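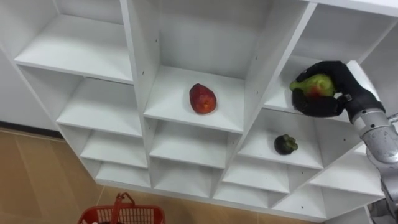

Section 2: Setting shelf heights and loading the Flundamska

Earlier versions of this booklet promised that the shelves go "anywhere you like." They go where there are holes. Read this section before you move anything, including the parts you think you can skip.

1. Empty the column you plan to change. Fruit, even a single piece, comes out first. It rolls.

2. Pick a height and mark the hole on one divider with a pencil. Count up from the bottom hole on the facing divider and mark the match. Don't trust your eye from above; the rows look level from there whether they are or not.

3. Push in the pins by hand until they stop. If one needs a hammer, it is the wrong pin.

4. Lower the shelf at a slant, then let it down flat. Press on each corner. A shelf that rocks has a pin in the wrong hole, whatever you remember counting.

Caution: Never load a shelf that rests on fewer pins than it was supplied with.

5. Put things back, heaviest at the bottom.

Note on fruit: The Clornari sales leaflet says open cubbies keep fruit fresh longer. We have seen no test that shows this. Mangoes, pears and guavas will ripen on a shelf much as they do in a bowl — you may just notice the bad one sooner. Leave space between pieces and wipe up juice the same day.

Note on liners: Cleris liners are sold as stain-proof. Try one in a low cubby for a week before buying a set.

6. Check the pins again after 2 weeks, and once more in March if you set the unit up over the winter. "Fit and forget" was on the old carton. Ignore it.

Spare pins come in bags of 100. You won't need that many, but they are not sold in smaller bags.

Text revised by Nigel Hebden, 4 February 2026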